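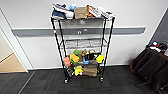

My rolling cart, middle shelf still free

Hi all! I keep gift bags for reuse, and my wire cart is filling up fast. Does tissue paper stay in the bag or get stored flat?

PrandierPorch
Oh, I leave mine in, bless it, as long as it's going out again soon.

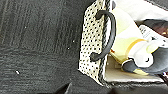 Otherwise I smooth the sheets and fold the bag flat, handles tucked inside, and it all lives on a middle shelf.

Farina81
Flat. Heavy stuff goes on the bottom, too!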